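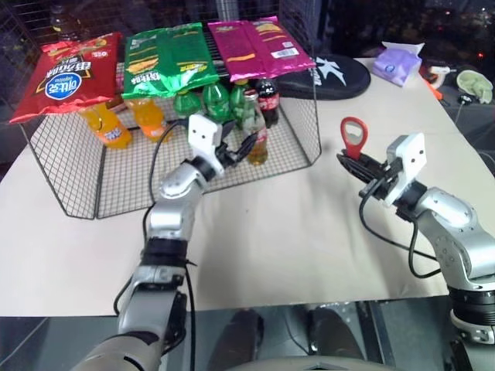 FOR IMMEDIATE RELEASE

Riralico to stock snack and drink shelves in Cadham break rooms, no contract, no minimum order

CADHAM — Riralico, the office pantry service based in Pralton, is opening its Cadham route in February. Small workplaces only, to start. Shops, clinics, repair garages, print rooms, anywhere with a kettle and a corner of table to spare.

The pitch is simple. Staff get chips and cold drinks at work without a vending machine. The boss gets one bill a month. No machine to rent, no coin box, no long contract to sign and then forget about untill it renews itself.

Riralico has run the same service in Pralton for 6 years. Most customers there have fewer than 500 square feet of shared space, and that was the whole reason for starting — the big vending firms would not return calls from places that size. Too few people, too little money in it. Fine. Smaller deliveries, then, and a van instead of a truck.

"We kept getting asked about Cadham and I kept saying next year," said Shamim Baloch, owner of Riralico. "A dentist's office over there was driving to Pralton to pick up orders from our back door. In the rain. So okay, next year is now."

How it works

A workplace picks a shelf size, small or large. Small is for teams of up to five. Large is for everybody else. The driver comes by once every 2 weeks, tops up what has been eaten, takes away anything close to its date and leaves a slip with the count. Payment is by the item. Full bags and unopened bottles left on the shelf cost nothing.

Requests go on the back of the slip. One request per visit per workplace, please. The first year in Pralton there was no limit and the driver came home with a list longer than the stock sheet.

Stock is a mix of familiar and imported. Potato chips in a good spread of flavors, rice crackers, dried seaweed, nuts, fruit soda, iced tea, plain and sparkling water. Glass bottles where the maker offers them, plastic where not. Empty glass can go back in the crate and the driver will take it on the next visit. Rinse it first. Ants were a problem last summer and nobody wants to repeat that.

Sugar-free drinks are on the list from day one in Cadham. That was the most common complaint in Pralton, and a fair one.
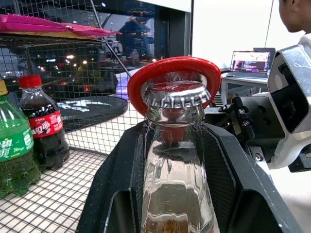 Workplaces on the small shelf can swap up to half their drinks at any visit, and the large shelf has no cap on swaps. Hot drinks are not part of the service. No coffee, no pods, no machine repairs. Several people have asked already. The answer is still no, try the hardware store on the square, they sell a decent filter pot.

Prices

Set per item and printed on the slip. Same prices in Cadham as in Pralton, with no added charge for the drive. Prices are looked at twice a year and customers get a months notice of any change. Workplaces may charge staff, run an honor jar or cover the cost themselves. Riralico has no rule on this and does not want to referee it.

Allergy sheets come with every new product. They should stay near the shelf, not in a drawer. Imported items carry an ingredients sheet in English.

The Ra refill list

Along with the new route comes Ra, the company's ordering page, named after Baloch's late cat. Customers can see what is due on the next visit, skip a visit during vacation weeks, or ask for extra ahead of a party or a long staff meeting. Changes close at 5 p.m. on the day before delivery. After that the van is packed and that is that.

Ra works on a phone. Paper slips stay too. Plenty of Pralton customers have never touched the page and they get the same service as the ones who have.

"I don't want to make people download a thing to get a bag of chips," Baloch said. "Write it on the slip. Write it on a napkin, we've had napkins."

Signing up

Cadham workplaces can join by phone or through Ra. First visit is a short look around — where the shelf could go, whether there is a fridge, who has the key. Stock arrives on the visit after. Stopping takes one phone call and the driver collects whatever is left.

Home delivery is not offered. Schools are not on the route at present, the lunch rules are different and the company has not worked through them yet.

About Riralico

Riralico supplies snacks and soft drinks to small workplaces in Pralton and, from February, Cadham. Privately owned.

Press contact: Shamim Baloch, Riralico, Pralton. Mornings are best. Product samples avaliable to local press on request.

ENDS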